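Section 4. Setting up a country comparison

Virow can rank up to 30 economies side by side. This section covers choosing the output measure, loading the data, fixing the base year and checking the result. It assumes you have already installed the program and opened a blank workbook (Section 2).

4.1 Before you begin

You will need:

A country file in Virow format, or a spreadsheet saved as plain text
The exchange rate table for the same years
A population table, if you want per-person figures

Make sure all three cover the same span of years. Virow will load files that don't match, but any year missing from one of them is left blank in the final table.

4.2 Choosing a measure

1. Open the Compare menu and select New Ranking.
2. Under Measure, choose Market Rates or Purchasing Power.
3. Under Basis, choose Total or Per Person.
4. Click Apply.

Market Rates converts each country's output to dollars at the yearly average exchange rate. Purchasing Power adjusts for what the money buys at home, and it usually moves lower-income countries up the list. The two measures answer different questions, so don't mix them in one table.

Note: The setting applies to the whole ranking. To see both measures, save the first ranking and make a second one.
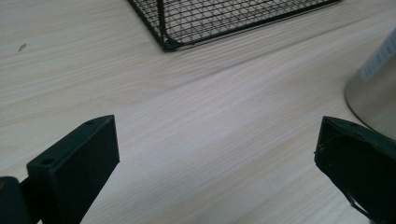 Hrefna Briem: I had the measure set to Purchasing Power and the chart still said "current dollars" along the side. Took me a while to find that the axis label is separate. You have to change it under Chart, then Labels, and it would help if step 4 said so.

The axis label does not follow the measure. Change it by hand each time you switch, or turn on Auto Label in Preferences.

4.3 Loading the country file

1. Select File, then Import, then Country Data.
2. Find the file and click Open.
3. In the preview window, check that country names are in the first column and years run across the top.
4. Set the number format. Files from Europe often use a comma for the decimal point.
5. Click Load.

When loading is done, the status bar shows the number of rows read. The practice file, Ordale, has 378 rows. If you see a lower number, some rows were skipped. Open the import log to find out which ones.

Caution: Loading a new country file replaces the one in the workbook. There is no undo for this step. Save a copy first.

Country names must match in all files. "South Korea" in one and "Korea, Rep." in another will be read as two countries, and both will show up in the ranking with half their data. Use the Match Names tool to join them.

4.4 Setting the base year

Growth over time means little unless prices are held steady. To remove inflation:

1. Open Compare, then Base Year.
2. Pick a year that appears in every country's data.
3. Tick Hold Prices Constant.
4. Click Recalculate.

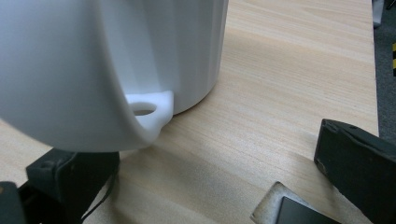
Photo: Védís Dalsgaard

Recalculating a long series can take several minutes. Don't close the workbook while the bar is moving.

If a country changed its currency during the period, Virow asks which conversion to use. Choose Official unless your source says otherwise — the Linked option is meant for people who build their own rate tables.

4.5 Estimates and late revisions

Most national figures are revised at least once. The first number for a year is often an estimate, and the final one may move a country up or down a place. Virow marks estimates with a small "e" after the figure.

To leave estimates out, clear the box next to Include Estimates. The ranking then uses the last year in which every listed country has a final figure, and that may be two or three years back.

Note: When you share a table, include the date of the data as well as the source. Two people using the same source in January and August can get different rankings.

4.6 Common messages

Error 2281: The base year is missing for one or more countries. Choose another year or remove those countries.

"Rates out of range": The exchange rate table is upside down (dollars per unit instead of units per dollar). Open the table and click Invert.

"Nothing to rank": No countries are ticked in the list on the left.

Section last revised Jan 5, 2025. Groups such as trade blocs and regions are covered in Section 5.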